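February, late, gone 11

Long one. Up at 6, coffee, straight to the bench. The old desktop from Clunside finally got opened up - been sitting under the stairs since before Christmas and Mom keeps asking. Dust in it like felt. Vacuumed, brushed, vacuumed again. Sneezed till lunch.

Won't boot half the time. Beeps, then nothing. So memory first, cheapest guess. Pulled the lot, wiped the contacts with a pencil eraser, then the alcohol. Lost a screw in the carpet, found it with my foot. Ow.

Plan is one stick at a time, same slot, power on, wait, write down what it does. Boring but it's the only way I beleive the result. First stick fine, 3 boots out of 3. Second one beeped at me. Put the first back in to be sure. Fine again. So maybe just the one bad stick, maybe not, need another evening on it.

Trindent wants 200 for a refurb board. No. Not for a machine this old. Oltlow had used memory in a tray by the register, should go back and dig.

Forgot to eat. Toast at 4. Rang the dentist, closed. Laundry still in the washer, will smell by tomorow.

One stick in the top slot, three slots bare.
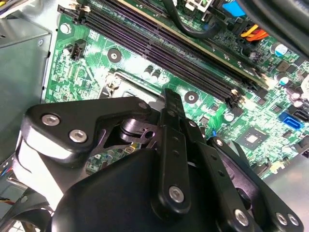
Riet Bosman wrote back within minutes: don't blame the stick yet, try the bad one in every slot first, and blow the slots out properly because one bit of fluff will do it. Also reset the BIOS before you spend a cent. Fair. Hadn't done the reset at all - dumb. Need the little battery out for that, and probably a new one anyway.

Damian Kurek owes me my good screwdriver, ask. Bed now. Washer first.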